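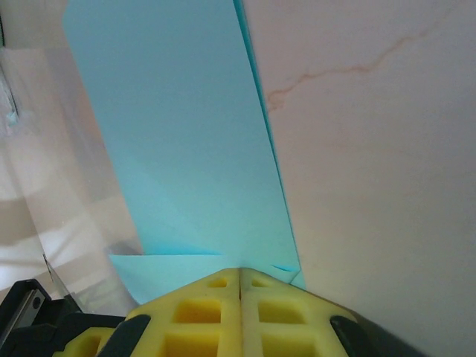 3.2 Viewing sessions and ad load

The second study looked at how long people keep watching a free film once the ad breaks start. We used the catalog of Nenelier, a regional streaming service that offers older titles at no charge with advertising, next to its paid plan. At the time of the study the free section held 200 films. We left out anything shorter than an hour, as well as titles that had been added or removed during June.

Viewers were recruited in Leltville and Grillmont through the public libraries. Of the 100 people who signed up, 44 already paid for at least one video subscription. Each person picked a film from the free section and watched it at home in the evening, on whatever device they normally used. They were told they could stop at any point.

The service placed up to 6 breaks in a film. Half of the viewers got the breaks evenly spaced, and the other half got most of them in the first part of the film. Total ad time was the same for both groups. Session logs recorded the minute at which playback ended - pauses shorter than a quarter of an hour were not counted as stops.

Fedoruk and Medve coded the exit comments separately, using the scheme from Prins with one added category for complaints about a repeated ad. Where the two coders disagreed, the comment was discussed and given a single code. Comments that only mentioned the film itself were set aside.

The order of the breaks is shown for both groups in Figure 2. Viewers in the early group stopped more often before the midpoint, but those who got past it mostly stayed to the end. Paying subscribers and other viewers followed the same pattern, and the two are treated together in Section 3.3.

Figure 2. Placement of ad breaks, even group and early group.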